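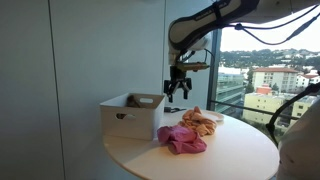 Ordnung am runden Tisch: Tücher und Kleinteile im Gruppenraum
Projektbericht, vorgelegt von Frøydis Aasen
22. Februar 2022

1. Ausgangslage
Im Gruppenraum liegen Tücher, die zum Abdecken, Einwickeln und Abwischen gebraucht werden. Bisher wurden sie nach Gebrauch auf dem Tisch liegen gelassen oder in die nächste freie Kiste gestopft. Wer ein bestimmtes Tuch brauchte, musste den ganzen Stapel durchsuchen. Ich wollte herausfinden, ob eine offene Kiste auf dem Tisch reicht oder ob man ein Fach im Regal braucht.

2. Material
Verwendet wurden eine weiße Aufbewahrungsbox mit ovalen Grifflöchern, ein runder weißer Tisch und einfarbige Tücher, darunter ein rosafarbenes und ein orange-pfirsichfarbenes. Zum Vergleich diente ein Regalfach mit Deckelkiste (Modell Undine von Nordin). Für Boxen und Etiketten standen 143 Kronen zur Verfügung.

3. Vorgehen
Jeder Durchgang begann mit zerknüllten Tüchern auf der Tischplatte. Danach wurde auf eine von zwei Arten aufgeräumt:
Variante A: Tuch aufnehmen und ungefaltet in die offene Box legen.
Variante B: Tuch zweimal falten und in die Deckelkiste im Regal legen.
Pro Variante gab es 20 Durchgänge. Gemessen wurde die Zeit, bis der Tisch frei von Tüchern war. Anschließend musste ein vorher genanntes Tuch wieder herausgesucht werden.

4. Ergebnisse
Variante A ging beim Einräumen deutlich schneller. Alle Durchgänge zusammen dauerten 692 Sekunden. Beim Heraussuchen war Variante B besser, weil die gefalteten Tücher mit der Kante nach oben standen und man die Farbe sofort sah. In der offenen Box rutschten kleine Tücher nach unten. Zweimal wurde das gesuchte Tuch erst gefunden, nachdem die Box ausgekippt war.

5. Diskussion
Die Box nimmt auf dem runden Tisch viel Platz weg. Steht sie am Rand, bleibt die Mitte zum Arbeiten frei, aber man stößt leichter dagegen. Die Zeiten für das Falten hängen stark von der Übung ab, das wurde nicht getrennt erfasst. Im Juli soll der Versuch mit zwei Boxen wiederholt werden, eine für große und eine für kleine Tücher.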